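Oiling an edge-glued maple board before a residents' association event

Posted Thu 3 November by Mimden Hall Residents

Our association has acquired an unfinished maple board for use as a serving surface in the common kitchen. It is made of planks glued edge to edge. Members have asked whether mineral oil alone is sufficient, and how many coats should be applied before food is placed on it. The room is kept fairly dry in winter. Guidance on the joints would also be appreciated, as an earlier board from Kavside opened along one of them in March.

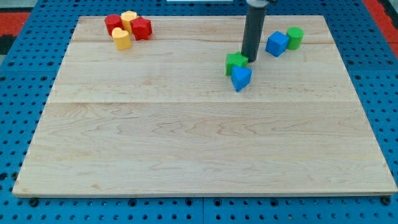 Dae-han Pyo
Mineral oil is sufficient for a serving board. Please apply it generously to both faces and all edges, allow it to soak in for 12 hours, and wipe off the excess. Repeat until the wood no longer takes up oil evenly - in most cases 2 or 3 coats. Oiling one face only is the usual cause of cupping, and cupping puts strain on the glue lines. A joint that has already opened should be reglued with a food-safe, water-resistant adhesive before any oil touches it.

Workneh
We use walnut oil. It smells nice. Check for nut allergies first.

Brovel Woodcraft Desk
We concur with the first reply regarding both faces. A wax and oil paste may be rubbed in after the final coat and buffed after 15 minutes. The board should be stored on edge, away from radiators, and should not be soaked in the sink. Please re-oil when the surface looks pale or feels rough.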